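The Small Room With the Brick Walls

Silvia Říha bought her first roll of brick paper in December, for a corner behind the heater. Now she has opinions about it, and people write to her from other towns to hear them.

She likes a blue one best, the soft kind that is nearly green, with white lines for the mortar. "Real brick is heavy in the mind," she told me. "Blue brick you can live beside." Her catalogue from Cendeck lists 841 wall patterns, and she has marked 5 with a pencil.

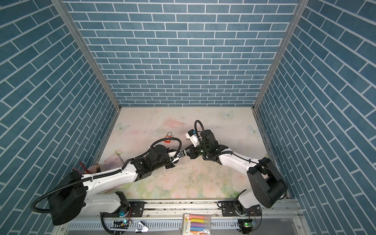
The floor is a harder question. Many people choose grey and feel safe. Silvia prefers flowers — pale pink roses, some leaves, a butterfly or two — so that the straight lines of the brick have something gentle to meet. A printed mat shows every crumb, she admits, and she keeps a hand brush on a hook beside the door.

For corners she went to Starken and asked for aluminium posts. Wooden trim would be warmer in colour, but she had tried it in the hallway and it moved every summer.

Her next project is the laundry. The paper is already ordered, in yellow.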